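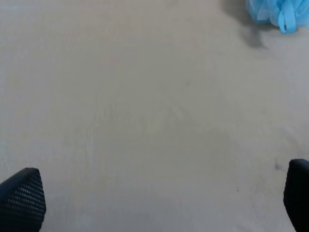
Jusico Sandwich Press: worth the bench space?

I bought this after our local footy club ran a toastie competition (I came second, thanks for asking!) and my old Söderlund finally died. It heats up fast, fits two big sandwiches and gets the cheese properly melted – no cold middle. The hinge is a bit stiff and the drip tray is fiddly to clean. 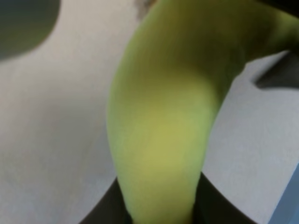 Adstead, 1/12/20

Still using it most weekends. I paid $57 and I'd buy it again, though a longer cord would be nice.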